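Right, a bit of a long one tonight, so put the kettle on. I've been cooking my way through pulses since August and I've finally got some thoughts in order (well, sort of in order).

First up, dried beans. I bought a 2000 g bag of butter beans from Trulano when they had the offer on, thinking it would see me through to spring, and I'm already scraping the bottom of it! They do go creamy if you soak them overnight and leave them alone on a very low heat.

Salt in the soaking water, by the way. My mum always swore it made the skins tough and I believed her for years, bless her, but mine come out softer with it than without.

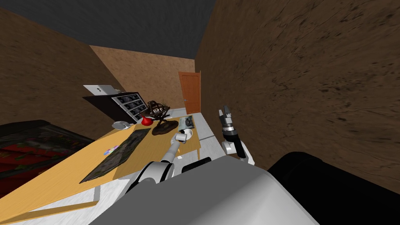 Second thing is the stew I keep going on about. Onion, two carrots, a stick of celery, plenty of garlic, a tin of tomatoes, then the beans and enough of their cooking water to cover. A spoonful of miso at the very end, off the heat. It sounds odd with tomatoes, I know, but do try it.

I worked out the last batch for those of you who asked: 1382 calories for the whole pot, and it fed four of us with bread on the side. I don't usually bother with sums like that, so please be kind if I've slipped up somewhere.

Greens next. I've been getting a bag of cavolo nero from the Brendari stall most weeks and stirring it through for the last five minutes. Spring greens are just as nice and a good deal cheaper, and the stalks are fine if you chop them small.

Somebody wanted to know about freezing. Yes, it freezes beautifully, only leave the greens out and add them when you warm it up, otherwise they go a bit khaki and sad.

Lentil loaf tomorrow, if the oven behaves. I'm still arguing with myself over walnuts or chestnuts, so all opinions welcome x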